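A Wednesday at the Musteveck Purse Workshop

I've been promising myself a trip to Musteveck ever since my aunt's old evening bag came apart in my lap at a wedding (the frame came off on one side and there went my lipstick, under the table and gone). So when I saw that the workshop was opening its doors for a few hours in October, I put my name down the same night. There were 11 of us in the group, mostly sewing people, plus one very patient husband who carried everybody's coats.

Finding the place was half the adventure. The bus drops you at the Ruawai Street stop and then you walk up past a tire shop and a bakery, and I was sure I'd gone wrong, and then there was the door, painted green, with a paper sign taped to it. Ring twice, it said. I rang twice. Bakari Mushi let us in and had us hang our things on a row of hooks that were already full of aprons.

The tour starts in the stock room, and I could have stayed there all day. Drawers and drawers of metal purse frames, sorted by width, with a sample tied to the front of each one. Bakari told us they had 2471 frames on the shelves at the last stock check, and that they'd used up 770 of the small coin purse size since spring. Most come from a supplier called Fernari, and some are older ones bought up from makers who closed. He let us open and shut as many as we wanted, and let me tell you, a room full of grown adults clicking purses is a wonderful noise!

Next came cutting. I thought they'd have some big press doing it, but for the small purses it's a pair of shears, a cardboard pattern and a piece of chalk. Wycliffe Mollel does most of it. He showed us how he lays the pattern so the pile runs down toward the bottom of the purse, and then he did one the wrong way on purpose and passed both around. You really can feel it. The wrong one catches on your fingers every time you reach for the clasp. I went home and checked everything I've ever made out of velvet and I'm not going to discuss the results.

Then gluing, which smells strong, so the windows were open and we all kept our scarves on. There's a channel in the frame, a thin line of glue goes in, and the fabric gets tucked in with a blunt tool, starting at the middle and working out to the hinges. After that a bit of paper cord is pushed in behind it to hold everything tight. I asked how long it takes to learn and Wycliffe said his first nine were terrible and the tenth was only bad. We each got to try one. Mine puckered at the left hinge, but it closes, and I've been keeping my bus change in it ever since.

We had coffee after that (good coffee, and some little almond things from the bakery down the hill, so now I know where I'm stopping next time). The last stop was the checking tables, where the finished purses get a going over before they're packed. What they look for is a crease that won't steam out, glue on the metal, or a clasp that's too loose or too stiff. Bakari likes a clasp that a child can open and a coat pocket can't, and he'll bend the little balls a hair closer together with padded pliers until he's happy.

The coin purses were my favorites by a mile. I know the big bags get all the attention, and there was a gorgeous one called the Grosero that two people in our group nearly fought over, but I like a thing that fits in the palm of my hand. Black with a silver frame, a round kiss-lock bead, nothing fancy on it.
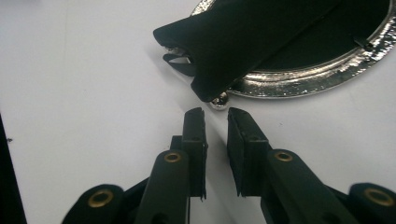 I bought two in the end, one for me and one for my sister, who has already asked if she can swap hers for mine even though they're the same. The shop part is just a counter by the front door, and they take cards, though the machine was being slow and there was a bit of a line. They also sell bare frames and little bags of paper cord if you want to have a go at home. I came away with three frames and a lot of confidence, which had mostly worn off by the time I reached the bus stop.

A few practical things if you're thinking of going. The tour takes roughly two hours and you're on your feet for most of it. The stairs up to the cutting room are steep and there's no elevator. Wear something you don't mind getting glue on. Bring an old purse if you have one that needs help, and Bakari will have a look at it over coffee and tell you if it can be saved. My aunt's can! It's staying with him for now, and I'm going back to pick it up next month.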